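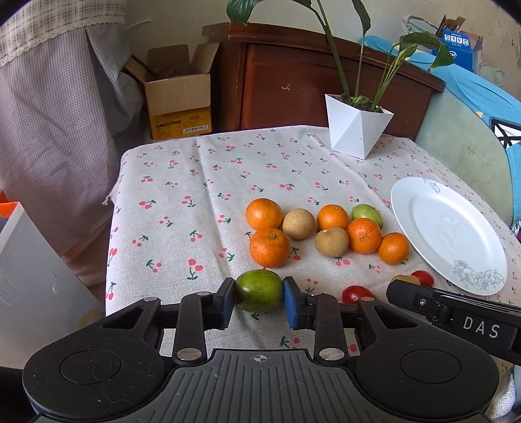

Can a hand-held gripper stand in for a full arm when all you want is to compare finger pads?

For pads, mostly it can, so long as you don't then go on to claim anything about reach, speed or control. A person's wrist hides a lot of sins that an arm would show up at once.

Home | Data | Pads | Known faults | Contact

Reading time: 4 minutes

# Nedham pad comparison, household fruit set

## What is in it

676 grasp recordings made with a hand-held two-finger gripper, on fruit and small kitchen things, on ordinary tables in ordinary rooms. Each recording has the video from the gripper's own camera, the finger opening over time, and a label for how the grasp ended. Total size is over 60 GB, so think before you clone the lot.

I started this after reading the Romell sheet for their soft pads, which promises a "secure hold on delicate produce". It doesn't say which produce, or who decided it was secure. I wanted to see how much of that survived a creased tablecloth and a lime.

## Pads

- `dark`: the stiff dark pad the gripper came with.
- `blue`: blue foam, cut by hand. The edges are uneven and I have not tried to fix that.
- `mixed`: dark on one side, blue foam on the other.

`mixed` was meant as a throwaway. It ended up with the most recordings, mainly through laziness about changing pads, and you should bear that in mind before reading anything into its numbers.

## Labels

- `held`: still between the pads when the recording stops.
- `slipped`: left the pads before the operator opened them.
- `marked`: held, but the skin was dented or broken afterwards.
- `unsure`: the two people labelling did not agree.

`marked` is the weakest of these. Mandarins hide damage well and soft tomatoes arrive with plenty of their own. Omprakash Jaiswal labelled the whole set separately from me, and his view is that `marked` should be dropped. I have kept it in, but I wouldn't train on it.

## What I think it shows

Foam is kinder to round, smooth fruit. I expected that and so did everyone I asked, so it isn't much of a finding. The gap between `blue` and `mixed` is small enough that I would not bet on it in either direction. Anyone quoting this set as proof that foam "wins" has not looked at the `unsure` rows.

I also tried to line the results up with runs from our Umali arm and gave up. The arm closes at a fixed speed and I do not. Those runs are in `arm_runs/`, unlabelled, for anyone more patient.

## Known faults

- Finger opening drifts over a long session. Version 2 corrects for this, badly in places.
- Lighting was whatever the room had.
- The pads cover part of the view when closed, so contact is often guessed from the opening value.
- Foam wears. There is no record of which piece was fitted when, and there should be.
- An earlier release listed 1,663 recordings. That figure included false starts and duplicates. Please don't cite it.

## Using it

Split by room, never by recording. If you split at random your scores will look lovely and mean very little. The script `split_rooms.py` does it properly, and `check_opening.py` will flag the worst of the drift. The Bredetti loader reads the files too, but it drops the `unsure` rows without telling you.

Last edited 10th July. A new round with logged foam changes is planned for October.

Contact: open an issue on the Nedham tracker | Back to top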